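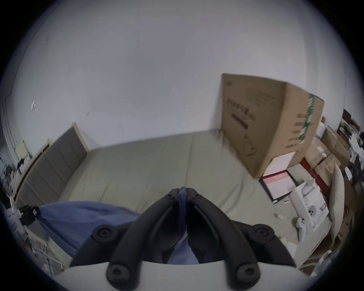

Figure 4.1 Blue cloth held between the fingertips of a hand-held gripper, at the edge of a bed.

Chapter 4
Showing, Not Telling: Demonstration by Hand and at a Distance

Ask a person to explain how they pick up a shirt and you will get one of two things: a shrug, or a lecture that leaves out everything important. Neither is much use to a robot. The shrug contains no data, and the lecture tends to begin with "you just grab it", a sentence that has defeated generations of programmers.

Chapter 3 dealt with motions we could write down. A pick-and-place arm loading trays at a known height needs a list of positions and somebody to check the list. Cloth is less obliging. It has no corners until you find them and it rarely has the same shape twice. We could try to model every fold, and there are good people who have spent entire careers doing so. In this chapter we take the lazier road and let a human do the task while we record what the hand did and what it saw.

By the end of the chapter you should be able to explain the difference between hand-held demonstration and teleoperation, choose between them for a given job, and read through a set of demonstrations without losing the will to live. The last skill takes the longest.

4.1 Two ways to be in charge

In teleoperation, the demonstrator drives the real robot from somewhere else, using a controller, a set of leader arms or, in older labs, a joystick that sticks. Everything recorded is by definition something the robot can do, since the robot did it. The price is paid in patience. Kenna MacKinnon, whose notes on the Grekska arm we borrow from throughout this book, took an entire morning in March to teach it to turn one pillowcase the right way out. She has since described the pillowcase as a colleague.

In hand-held demonstration, the robot stays home. The demonstrator carries a gripper much like the one the robot wears and uses it in place of their own fingers. A camera on the tool sees roughly what the robot's wrist camera will see later, and a second view from the head can be added for context.

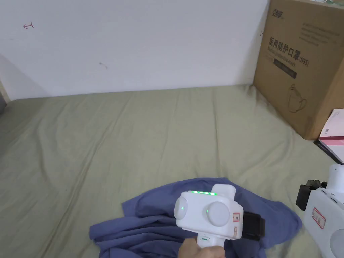
The attraction is speed. A reasonably coordinated adult can be useful with a hand-held tool well before lunch, and the work can go wherever people keep their laundry. It can also go wherever people keep everything else, and on balance we want that. A policy trained only at a bare bench has learned, among other things, that the world is a bare bench. It will be rudely surprised by its first bedroom.

The trouble is that a human arm is a show-off. It reaches around things, rolls the wrist past any sensible joint limit and makes up for a poor approach without mentioning it. The Liltau arm used in our worked problems has no such gifts. When Poonam Bhatt replayed a set of 58 hand-held demonstrations on it, she found several in which the path asked the elbow to pass through the arm's own base. The arm declined, to its credit.

We return to this problem in Section 4.4 under the name of the embodiment gap. For now, keep one rule in mind: the tool may match the robot exactly and the thing holding the tool will still be you.

4.2 What gets written down

A demonstration is a recording of observations and actions, lined up in time. For the exercises in this chapter, the observations are camera images and the actions are the position, orientation and opening of the gripper. The lining up deserves more respect than students usually give it. If the images lag behind the motion, the policy learns to close its fingers on cloth that has already moved, and it will do so with complete confidence.

Suppose we collect 1000 demonstrations of lifting one edge of a garment. That sounds like plenty. If the same person made them all, starting from the same side with the same tidy pinch, we have one demonstration and 999 souvenirs. Vary the starting shape of the cloth, the direction of approach and the person. Keep the fumbled grasps where the demonstrator recovered, and label them honestly. A robot that has never seen a second attempt won't think of making one.
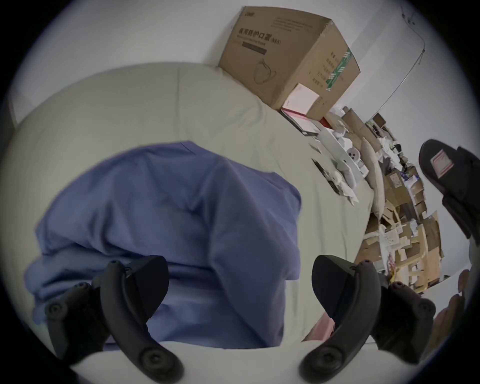 4.3 Before you pick up the tool

The short exercise below needs a partner, a gripper and one item of clothing you don't mind seeing handled badly. Students using the Vandport kit should charge it the night before, whatever the indicator says.

1. Write down, in plain words, how you intend to lift the garment by one edge. Hand the page to your partner.

2. Do the task with the gripper while your partner reads your instructions aloud. Stop whenever the two disagree and mark the line.

3. Swap places and repeat with the garment dropped in a new position.

4. Compare the marked lines. Set aside those that describe something you felt in your hand, as you will need them when we come to touch sensing in Chapter 7.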